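I got to Laltbridge just after lunch, as the open day at Hercombe was filling up, and grabbed a stool next to the woman who runs the simulation desk. She talks fast and I write slowly — sorry if I lost a joke or two!

"We do everything in the simulator first," she told me. "If an arm goes somewhere silly, you reset it and go again." Her team got through 3502 runs this spring, 1647 of them on small stuff like pens and pencils.

Was that the hard part? "Oh, the small stuff is awful," she said, laughing. "A mug at least has a handle."

I asked how many people keep it all going. "Two, and one of us is part-time."

She let me click through the views on her screen, room and tabletop both. 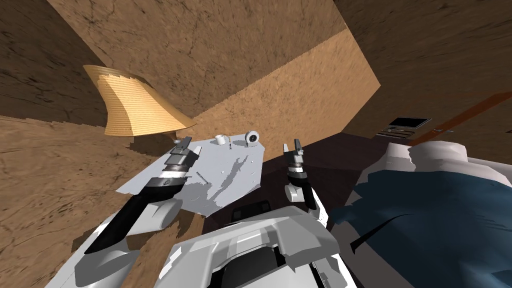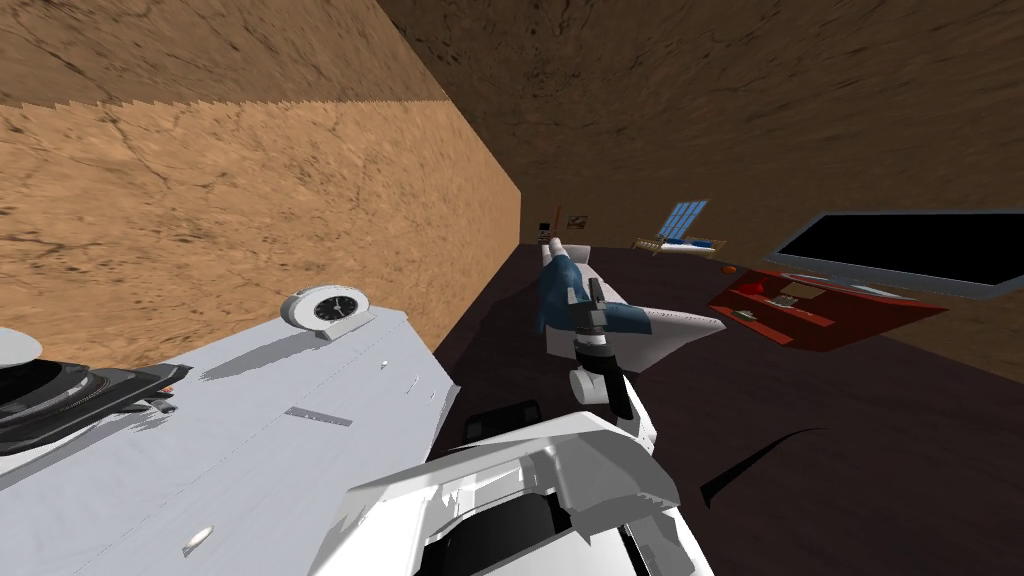

Rendered, all four of them, walls included.
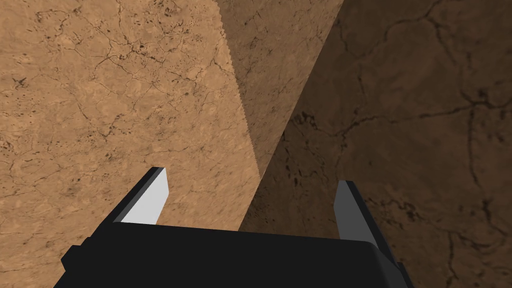
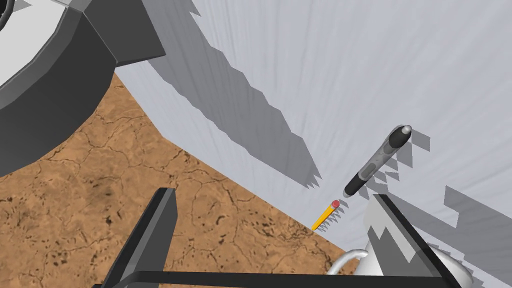
Gill wanted to know whether any of the 300 visitors would get to drive the arms themselves, and was told to come back at four, when the Fuvetness demo would be over and the controls were free.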